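Manuscript Submissions and Author Questions

Last updated 2018-07-22

Drummond Press publishes fiction for children and young adults. Most of the questions we get by email are answered on this page, so please read it before writing to us.

Are you open to submissions?

We read new work twice a year. The current reading period runs until the end of January. Anything sent outside a reading period is deleted unread, and you will need to send it again when we reopen.

What do you publish?

Middle grade and young adult novels, mainly fantasy, adventure and mystery. Our two imprints are Godis, for readers up to 12, and Bernico, for teenagers. You don't have to choose an imprint yourself. We don't publish picture books, poetry or memoir.

What should I send?

A one-page synopsis, the first two chapters and a short note about yourself. Put all of it in one file. The synopsis has to give away the ending – we can't judge a plot without it.

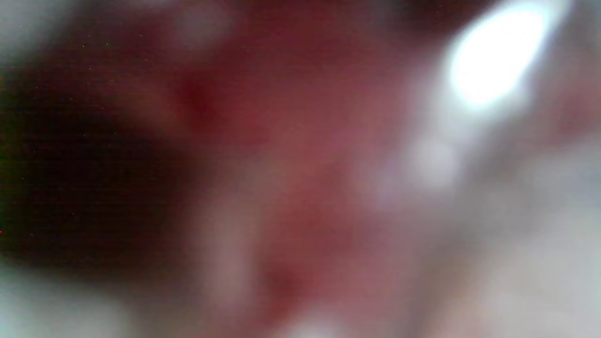

Use a standard font, double spacing and page numbers. Put your name and the book's title at the top of every page. We don't need a marketing plan or a cover design at this stage.

How long should my book be?

Godis titles are usually shorter than Bernico titles, but we have no fixed limit for either. Our longest book so far, The Trumorlow Road, came to 889 pages in manuscript and was split into two volumes.

Can I send a series?

Send the first book only. Mention the others in your note, and tell us whether they are written or planned. The first book needs to make sense to a reader who never picks up the second.

How long will I wait for an answer?

Last period we received 2156 submissions and asked to see the full manuscript for 215 of them. Most authors hear from us within four months. If six months have gone by, send one email with your title in the subject line.

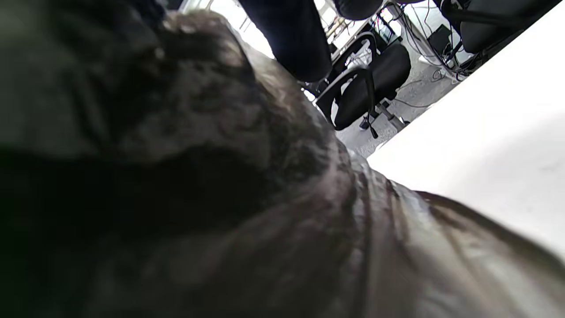

Dark, crumpled material, seen close up.

Do you give feedback?

Only on full manuscripts we have asked for. We can't comment on sample chapters.

Do authors pay anything?

No. We pay for editing, cover art, printing and distribution. Authors receive an advance and royalties, and both are set out in the contract.

Can I submit to other publishers at the same time?

Yes. Please tell us if you accept an offer elsewhere so we can withdraw your file.

Who chooses the cover?

Our art department does. You will see a draft and can send comments – the final decision is ours.

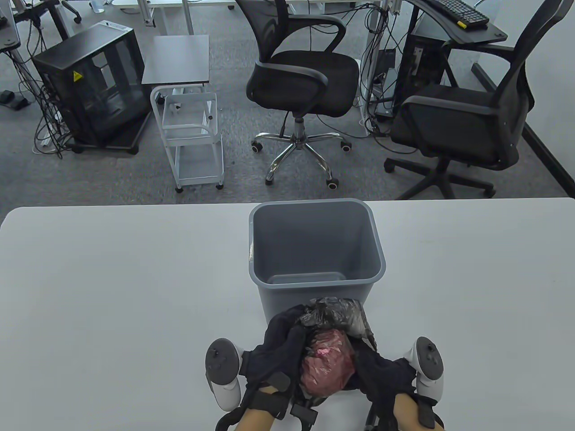
Will you return a printed manuscript?

No. We only take submissions by email, and paper copies are recycled.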